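**January, notebook, dye bench**

Started the second madder bath a little after 11, later than I'd hoped, as Riet and I got talking about her mother's curtains (a lovely faded brick color, and I'd give a lot to know what was in that pot). Anyway – skeins from the Tromside wool, weighed dry, soaked overnight, mordanted with alum the way Annelies wrote it up in the front of this book.

The first bath came out more orange than I wanted. Annelies thinks I let it get too hot, and she is very likely right, because I went off to answer the phone and came back to steam. For this one I kept the thermometer clipped to the side and stayed put with my tea like a sensible person. I also added a pinch of chalk, which Ankit swears by with our soft water.

Batch 1213 is the one to look at if you're passing. It's hanging on the left end of the rail, and it's the closest we've come to the red on the old Sastmont sample card. Please don't move it into the window yet! I want half of it kept in the dark for the fading test, and the other half goes up on the sill for 27 days.

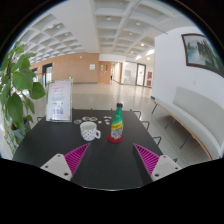
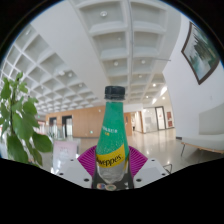
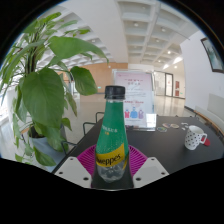

Thijs asked whether we could do the whole Bandara order in madder. I think so, but we'd need to grind more root first, and the little grinder complains if you feed it too fast – small handfuls, and let it rest in between. I've put the ground root in the tall jar and written the date on the lid.

Still to do: rinse the second lot until the water runs clear, write the weights in the back, and ask Riet if she can spare a snippet of that curtain hem.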